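# Die Kette aus Ultwood

Also, die Sache mit der Kette fing damit an, dass ich im August viel zu früh am Bahnhof in Ultwood war und mir die Beine vertreten wollte. Zwei Straßen weiter gab es diesen winzigen Schmuckladen, Katene stand auf dem Schild, und im Fenster lag eine Bernsteinkette, die ich kannte. Ich kannte sie wirklich! Meine Großmutter hatte sie auf jedem Familienfest getragen, und dann war sie weg, irgendwann nach dem Umzug, und wir haben alle so getan, als hätte sie nie existiert.

Ich natürlich rein. Die Frau hinter der Theke putzte gerade einen Ring und sah nicht mal auf.

»Die im Fenster«, sagte ich, »was kostet die?«

»700.«

Ich habe gelacht, ziemlich laut sogar, und dann gefragt, ob ich sie mal anfassen darf. Durfte ich. Am Verschluss war die kleine Delle, in die ich als Kind immer den Daumennagel gesteckt hatte (und wofür ich regelmäßig Ärger bekam).
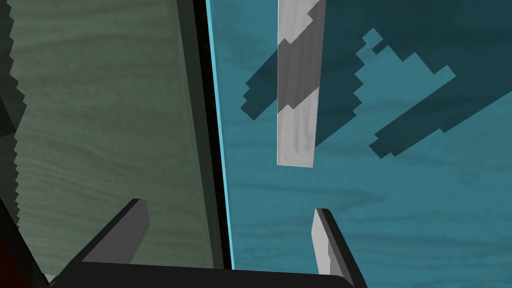 ## Was auf dem Konto war

388 Euro. Ich stand draußen vor dem Laden und habe die App dreimal neu geladen, als würde das helfen. Dann rief ich meine Schwester in Jurwood an, die um diese Zeit eigentlich nie rangeht, und sie ging ran.

»Bernstein?«, sagte sie. »Mit der Delle?«

»Mit der Delle.«

Lange nichts. Ich hörte bei ihr den Wasserkocher und dachte schon, sie hätte das Telefon weggelegt. Dann erzählte sie mir, dass Oma die Kette selbst verkauft hatte, an einen Händler in Henen, für fast nichts, in dem Winter, als bei uns die Heizung kaputtging. Sie hatte es damals durch die Küchentür mitgehört und elf Jahre lang den Mund gehalten. Elf Jahre! Meine Schwester, die mir sonst sogar erzählt, was sie zu Mittag hatte.

Ich war wütend, aber ich wusste nicht so recht, auf wen. Auf die Heizung wahrscheinlich.

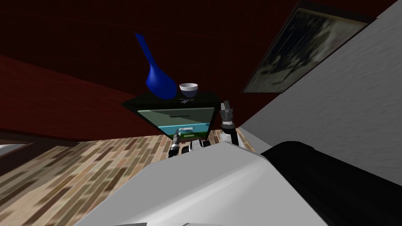 Oma habe nie daran gehangen, meinte meine Schwester dann, die Kette sei ihr immer zu schwer gewesen und habe am Hals gekratzt, und getragen habe sie das Ding bloß, weil Opa so stolz darauf war. Ich solle den Zug nehmen und die Finger davon lassen.

Ich bin trotzdem noch mal rein. Die Frau hatte die Kette schon auf ein Stück Samt gelegt, als hätte sie auf mich gewartet – und ich fragte, ob man auch anzahlen könne. Konnte man. Ich unterschrieb einen Zettel, der aussah wie aus einem Quittungsblock vom Flohmarkt, und sie schrieb »Bernstein, Verschluss beschädigt« darauf.

»Den könnte ich Ihnen richten«, sagte sie.

»Bloß nicht«, sagte ich.
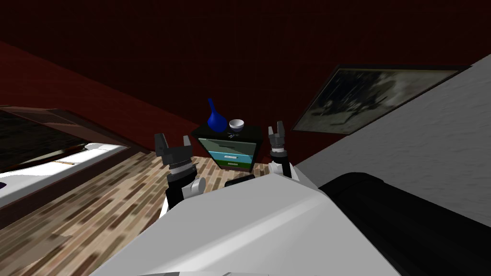 Den Zug habe ich verpasst, den danach auch fast. Auf der Fahrt nach Jurwood habe ich den Zettel so oft auf- und zugefaltet, dass er in der Mitte schon ganz weich war. Meine Schwester stand am Gleis, ohne Jacke, und bevor ich etwas sagen konnte, hielt sie mir einen Umschlag hin. Der Rest, sagte sie, und dass wir uns abwechseln würden, sie an Weihnachten, ich an Ostern, und wehe, ich käme mit dem Daumennagel an den Verschluss.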